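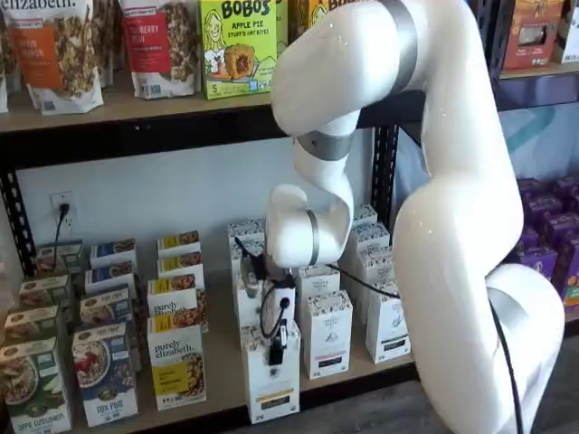

Oratile Nkosi

To: Cundbridge Food Co-op members list
Subject: Re: Shelf labels and the breakfast aisle
11 December 2023

Forough Soltani wrote:

> I was in on Saturday and could not work out the unit price on
> half of the cereal. Some labels give it per ounce and some per
> pound, and two of them give it per box, which is no use to
> anyone. Is there a plan to fix this? I would also like to know
> why the plain oats moved. I walked past them twice.
>
> Forough

Forough, thanks for writing. I do the dry goods ordering, so this one is mine.

The labels are mixed because we changed label software in August. Anything printed before then kept the old format, and we only reprint when a price changes. Granola changes price all the time, so most of that is on the new format. Oats and bran hardly ever do. From now on every dry good will be priced per pound, with the per-ounce figure in smaller type under it. Jad Khalaf is reprinting the full set this week. There are 670 labels in dry goods and he expects to finish on Thursday night.

The per-box ones were a data entry mistake on two Rezaei items. Those are corrected already.

The oats moved down one shelf, to the left of the puffed rice. Several members asked for the heavy bags to be lower so they don't have to lift them down, and I agreed with them. I should have put a note on the old spot.

A few other things people have asked me about.

1. Bulk bins

The rolled oats bin is staying. The rumor started when we took the barley bin out for a new lid — it goes back when the lid arrives from Kiken. Please keep using the scale by the door, not the one at the deli.

2. Boxed cereal

We spent $2,907 on boxed cereal last quarter and sold $1,735 of it at full price. The rest went on markdown or is still in stock. I plan to drop the slowest kinds and order smaller cases. If there is a box you buy every week, tell me before I send the January order.

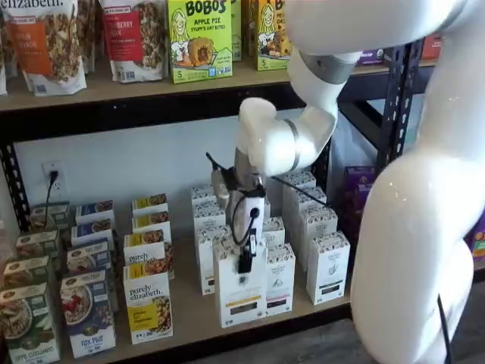 3. Holiday orders

Order forms for nuts and dried fruit are at the register. Write your member number on the form. Last year we had several with only a first name.

Định Lưu is taking questions about produce, so please send those to him and leave me the dry goods.

Oratile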